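Vildale Handling Code

The Vildale Handling Code is a set of working rules for two-armed robots that pick up and sort small consumer goods. It takes its name from the town where the first draft was agreed in October, and it is used mainly by small workshops and test rooms that have no safety department of their own. The edition now in force is dated 10 July 2018.

History

The first draft was written by Todor Atanasov, then an engineer at Nutville, after a run of cracked screens on a phone sorting bench. It had 56 clauses, many of them copied from the firm's own shift notes. Hywel Prosser of Avus later cut these to 20 and moved the rest into an annex. Users often call the short version "the Prosser text".

Main provisions

The code deals with goods that are flat, smooth and easily scratched. A phone should be gripped by its long edges, with no finger resting on the glass. Where the grip has to cross the side buttons, the closing force is set at the lower of the two values in the annex. Items waiting on the table are laid flat and apart from one another – stacking is not allowed, even for scrap.

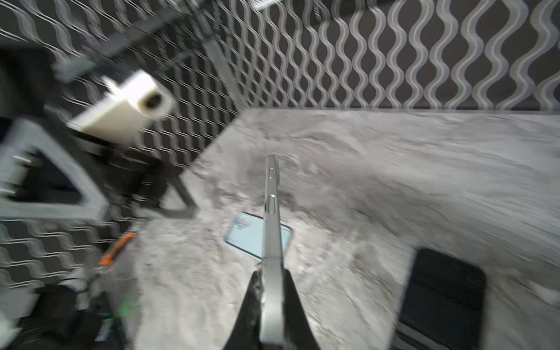 Clause 9 covers shared space. Only one arm may lower its fingers towards an item at a time, and an arm carrying a load has right of way over an empty one. Cables must be tied back from the area in which goods are laid out. Wrist cameras are checked at the start of each shift, and again after any knock.

A new program is run at reduced speed for its first 100 picks. Drops are logged by hand, with the type of item and the arm in use.

Use and criticism

By its own register, the code has been taken up at more than 506 benches. Stan, a maker of gripper fingers, prints the annex on the inside of its boxes. Critics say that the force values were worked out for rigid cases and are too high for folding models. The right of way rule has also been called slow – a revised wording was put forward by Nutville but has not been adopted.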